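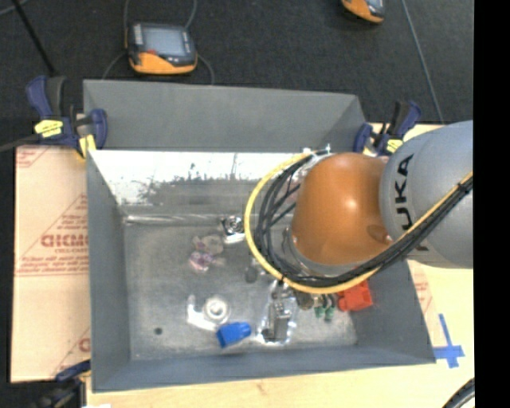 From: Osamu Aoki
To: flidis-users
Date: 18/07/2026
Subject: Re: [flidis-users] Duplicate records after nightly import

Arturo Tedesco wrote:
> We moved the parts catalogue to Flidis 3 last month and the nightly
> import from Hiltinero now leaves duplicates. Same part number, same
> supplier, two rows. It only happens to part numbers with a trailing
> letter, e.g. 4410b. The old version never did this. I have set
> merge_on = part_no in the import profile and rebuilt the index twice.
> Is there something else I need to switch on?

Arturo,

merge_on is fine. The problem is the key folding, which changed between 2 and 3.

In version 2 the part number was folded to upper case before the comparison and before the write. In version 3 it is folded before the comparison only if the field is declared as a code, and it is never folded on write. Hiltinero exports the trailing letter in lower case. Your existing rows were written by version 2, so they are in upper case. 4410b and 4410B are compared as they stand, they differ, and you get a second row.

Check the field first:

flidis field show part_no

If it says "type: text", that is your fault found. Change it with

flidis field set part_no --type code

and rebuild the index once more. The rebuild has to come after the type change. The two you have done already will have had no effect.

This stops new duplicates but leaves the old ones. To list them:

flidis dupes part_no --fold > dupes.txt

Read the list before you merge anything. We had 70 pairs here and 11 of them were real: Katayama uses upper and lower case suffixes for different thread pitches, and folding them together would have lost half of each pair. If you stock anything from Katayama, leave that supplier out with --skip-supplier and give those parts a prefix first. The type change applies to them as well, so do this before the next import runs.

The merge itself is

flidis merge dupes.txt --keep oldest

Keep oldest and not newest. The older row carries the stock history, and the newer one normally has only the price and the date of the import. Prices are copied across in either case.

One more thing - the import log has a column called "matched" which counts comparisons, not merges. It looked healthy on our system for 6 nights while the duplicates were going in. The column to watch is "written". On a quiet night it should be close to nil.

The note on folding is in the Flulteck release text under "Indexing", not under "Import", where I would have looked for it too.

If the field already says "code", post the output of field show and the first lines of the import profile.

Osamu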